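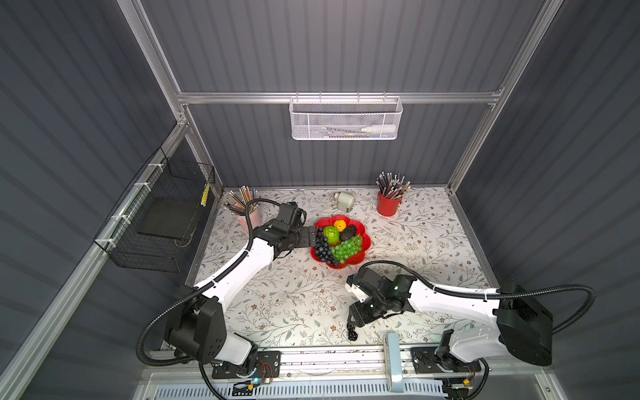 Artificial grapes and friends on a red flower-shaped plate.

Search articles, topics, writers Go

In praise of the fruit you can't eat

2,814 shares 173 comments

I grew up in a house with a bowl of fake fruit on the sideboard, and for about twenty years of my adult life I was embarrassed about it. I'd like to take that back now, in writing, where my mother can see it.

Ours was a glass bowl with a chip in the foot. It held two pears, a banana with a seam down the side, a lemon that weighed nothing and a bunch of rubbery grapes that you could pull off their stalks and press back on again. Every visiting child did exactly that. We lost a few down the back of the couch each Christmas, and by the time I left for uni the bunch was mostly stalk. Mum still wiped it all down with a damp Chux on Wednesday, the same day she did the telephone table.

Then I moved to the city and acquired taste. You know how it goes. I learnt from share-house friends and the Sunday magazines that fake fruit was naff, along with doilies, toilet roll covers and the good room that no one sat in. The proper thing was a big hand-thrown bowl of real fruit, preferably lemons, preferably with a leaf or two still attached. So I bought the bowl. I've had three of them over the years, and I have thrown out a shocking amount of fruit.

Because what is that bowl of lemons for? I don't get through fourteen lemons. I get through one, maybe two if we're having fish. The other twelve are ornaments, and they're ornaments that cost me money every week and go furry on the underside where I can't see it. I was paying Gavalas, our greengrocer (lovely shop, ruinous prices, worth it for the tomatoes), to supply me with decorations that went in the compost. And I thought my mother was the silly one!

I started noticing it everywhere after that. The dentist has a dish of green apples and you would never in your life take one. The display homes out at Mudar have a whole kitchen island's worth of artichokes. There's a hotel we stay at on the way up the coast with a tower of oranges at reception, and I once watched my husband reach for one and be gently told that they were "for the foyer". Real oranges! Somebody grew those and picked them and trucked them up the highway so they could be for the foyer.

If fruit is going to be for the foyer, let it be plastic. That's really my whole argument and you could stop reading here, but I've got a cup of tea and I'm enjoying myself.

I can already hear the objection about plastic, and fair enough. I don't love the stuff either, and I'm not telling anyone to rush out and fill a trolley at Imov. But there is so much of it in the world already. The op shop on Sema Street has a basket of secondhand fruit by the counter at all times, and I've bought most of mine from there, a piece or two at a go. My best find is a pomegranate that must be older than I am. It's been in somebody's house and then somebody else's, and it'll be in another one when I'm gone. I can't say that for a single lemon.

The other objection is the snobby one, and I have less patience with it. Fake is supposed to be tacky because it's pretending. But who's being fooled? Fake fruit has never tricked anybody over the age of four. The grapes are too shiny and the pears are all the same pear. It's closer to a painting of fruit than it is to fruit, and we've never had any trouble with people hanging those on the wall. Put a still life over the mantel and you're cultured. Put the same still life in three dimensions on the table underneath it and you're somebody's nan.

And I think "somebody's nan" is what's going on here, if I'm allowed to be a bit cross for a paragraph. An awful lot of what gets called bad taste is just what older women with not much money did to make a room look cheerful. A bowl of fruit meant plenty. It meant there was enough in the house that some of it could sit out for looking at. Real grapes were dear when my mother was first married, and they'd have been gone by teatime with us lot about. The rubber ones stayed put and said welcome to every person who walked in, whether it was payday or not. I find that rather moving now, and I found it mortifying at fifteen.

I'll admit to some limits. I draw the line at fake fruit with fake dew on it. I don't care for the tiny foam berries on wires that shed red dust over everything. And I won't have an artificial bowl and a real bowl in the same kitchen, after an incident with my brother-in-law and a wax peach that we still hear about at Easter.

But do pick a decent plate. It makes all the difference, and a loud one is best, some colour or shape you'd never dare serve dinner on. Don't go for a tasteful grey. If you're going to have pretend fruit then you may as well have it on something that's having fun too, and pile it up so the grapes hang over the side a bit.

The real fruit lives in the fridge at our place now, in the crisper, and we eat it. I buy two lemons when I need two lemons. When Mum last came down she walked in, saw the pomegranate and the pears on the sideboard and didn't say a word about it. She just went and got a damp cloth.

173 comments Sort by: newest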